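Robotics club: the autumn term at Trundine

The robotics club has had a full term, and as it is the first one since we moved into the old print room there is more to report than usual. Thank you to everyone who helped carry the benches over. The room is smaller than the hall but we no longer have to pack everything away at the end of each session, and that has made a bigger difference to the work than any of the equipment.

We have 15 members at present, from the lower years up to the sixth form. New members are welcome at any point in the year and do not need any experience. Sessions start at 3.45 and finish at 5.15. Please collect promptly, as the side gate is locked soon after.

What the younger group has been doing

The younger group spent the first half of term on line followers. These are small wheeled robots that read a black track on a white floor and steer to stay on it. Each pair built their own chassis from card and then, once the steering worked, cut a second one from acrylic. Most of the trouble was with corners. A robot that is quick on the straight tends to lose the track on a tight bend, and the pairs had to decide how much speed they were prepared to give up.

After half term they moved on to sorting. The task was to build a machine that could separate large beads from small ones without anyone touching them. Some used a sieve and a motor, one pair used a ramp with a gap in it and no motor at all, and the ramp was the most reliable of the lot. Ngaio Hoani, who runs the younger group, will keep the best of these for the open evening.

The Stusten competition

The older group is entering the Stusten assembly challenge this year for the first time. Teams are asked to choose a job normally done by hand with small parts, break it into stages, and show a robot arm doing as many of those stages as it can. Marks are given for the written log and the fixture design as well as for the run itself. A team that completes only two stages but can explain its failures properly can still do well, and we were told that last year's entries were mostly marked up or down on the log.

The team settled on putting parts into a desktop computer. Other ideas were a torch, a bicycle bell and a packed lunch. The bell was popular but the spring defeated everyone, including the adults. A computer has the advantage that the parts are meant to go in one way only, and old machines are easy to come by. The school office was replacing some of its desktops and let us have the old ones once the data had been wiped.

Before going near the arm, everyone on the team had to take a computer apart and rebuild it by hand. This took longer than planned. Several people had never opened one, and the first rebuild did not start up. The cause was a memory module that had been pushed in at one end only. It was a useful thing to have happened early, as the team now has a page in the log on what a properly seated module looks like from above and how far the clips should move.

Katia Parisi has been in charge of the written stages. She broke the job down so that every movement has its own line: where the gripper starts, what it closes on, where it lifts to, and where it lets go. The first version was a single page. The current one is a good deal longer, mostly because "put the drive in" covers a great many separate movements when you have to spell them out.

Fixtures

A person fitting memory picks up the module, turns it over, looks at the notch and turns it back again. The arm does none of that unless it is told to, so the parts have to be waiting for it in a known position. The team has therefore spent more hours on holders than on anything else.

The first holders were foam. They were quick to cut, but parts sank into them by different amounts and the gripper would arrive too high or too low. The team then moved to 3D-printed holders drawn by Jarrah Sheehan. His early prints were too tight and the gripper lifted the holder along with the part. He opened the slots slightly, printed again, and then had the opposite problem for a while, with modules leaning over. It took more than 15 prints to arrive at the present set. The failed ones are in a box under the bench and will be going with the team to the competition, as the judges like to see them.

Tamsin Ngata has been working on grip and approach. The gripper needs room on both sides of whatever it is picking up, and a computer case does not offer much room anywhere. She measured the clearances with a card template and marked the places where the wrist would touch metal before the fingers reached the part. Some of the approach paths had to be changed to come straight down from a greater height. This is slower, but there have been no more knocks against the drive cage.

Where the stages stand

Memory is the most dependable stage. The arm can pick up a module, carry it across and line it up with the slot. Pressing it home is less certain, as the force needed is more than people expect. The team is trying a two-part push, one end and then the other, which is how most of them ended up doing it by hand.

The hard drive is next. It travels in its plastic caddy, and the caddy is easier to hold than the bare drive. The difficulty is at the other end, where it has to meet the bay squarely or it jams.

The processor is the stage that makes everyone nervous. It should go down flat with no sideways movement, and the socket contacts are easily damaged. Practice is done with a dead board and a processor that no longer works. Nobody is allowed to run this stage without a second person standing at the stop button. Rangi McPhee has asked that this be repeated here, so that families who come in to watch know why they may be asked to step back from the bench.

Screws are not being attempted this year. The team looked at them and decided that the time would be better spent on making the existing stages repeat.

Thanks and requests

The arm is on loan to the club from Dratska until the summer, along with its stand. We are grateful to them, and to the parents who gave up a Saturday's worth of jobs at home to help fix the benches level. A bench that rocks makes every position wrong, and we lost most of a session to this before anyone thought to check the feet.

We are short of the following and would be glad of donations: old desktop computers of any make, working or not; memory modules, again working or not; small screwdrivers; clear plastic boxes with lids; and grey printer filament. Please do not send monitors or printers, as we have no room for them and have to pay to have them taken away. Hard drives can be accepted only if you have wiped them yourself.

We could also do with two more adults for the later half of the session, when the older group is running the arm and the younger group is clearing up. You do not need to know anything about robots. The job is mainly keeping the walkway clear and making sure batteries go back on charge. Speak to Ngaio at the door if you can help.

Dates and arrangements

The last session before the break will be in December and will be an open one. Families can come in from 4.15. The younger group will show the sorting machines first and the older group will run the memory stage after that. There will be squash and biscuits in the corridor, but no food or drink in the room itself, please.

Members who borrow kits over the holiday must sign for them and bring them back complete at the first session of the new term. Two kits came back last time without their battery leads. If you find one behind the sofa we would still like it.

The competition heat is in the spring and the team will travel by minibus. Consent forms will come home in the new year. There is no charge for members, but they will need a packed lunch and should wear flat, closed shoes.

Building the computer will be shown to the judges from a standard starting layout, which the team has now fixed so that practice runs can be compared with one another. The case lies on its side, open at the top, with the power supply already in place. The parts wait to the left of it in the grey printed fixture: the hard drive standing upright in its blue caddy, the processor in a square recess, and the two memory modules lying one above the other in their slots. The processor socket is left with its lever and frame raised, and the arm comes down from above. Anyone resetting the bench after a run should put everything back to this layout before writing up the log, and should tell Katia if a holder has shifted. 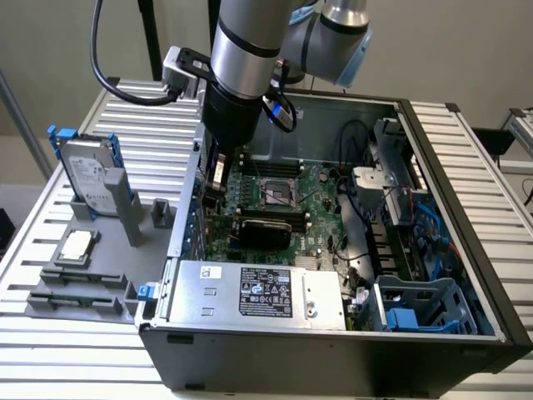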